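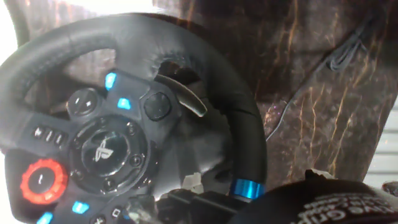 gastcombe_dan wrote:
Keep it on the desk if you want, but don't buy a stand until you've tried it clamped for a month. I went the other way and the stand is in my garage now.

ivstead77 wrote:
Disagree. My desk walked every time I hit a curb. Got a used Chettiar stand in January for 100 bucks and I've been way more consistent ever since. What's your desk like?

pedalbox wrote:
OP here. It's brown and heavy, that's all I know about it lol. It came with the apartment! The thing I really wanted to ask about is the red dial down on the left. Does everybody just map it to brake bias? I keep reaching for it in the middle of a corner and ending up on one of the blue-lit buttons.

gastcombe_dan wrote:
Brake bias for me, yeah. Traction control goes on the little column of three by the hub.

Gostport wrote:
Nope, I'd leave bias on a button. I turned a dial too far once on lap 8 of a 20 lap race and went straight into the tires. Put something harmless on it, like the display pages.

pedalbox wrote:
Ok, that's a fair point. What about the stitching, does anyone put conditioner on the leather? Mine looks kind of dull and I drive bare handed.

ivstead77 wrote:
Damp cloth and nothing else. Conditioner made mine slick for days.

gastcombe_dan wrote:
I use a tiny bit of saddle soap and it's been fine. Wear gloves though, they're cheap.

Gostport wrote:
Gloves, yes. Saddle soap, no way.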